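14/06/2018

Back from Wornby just after tea, and I'm so glad I went. The chapel was full to the doors, and they sang all the verses – even the long one – and afterwards everybody had a story about the old days at the Koron works. 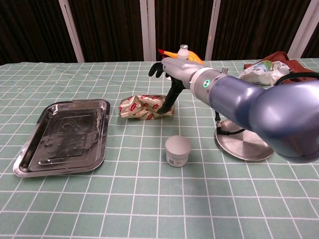
I've promised to write the piece for the parish newsletter, all 15 lines of it, and I do want to get the Madigan years right. Might start it at the table, with the green checked cloth and the steel tray, and see how far I get before bed.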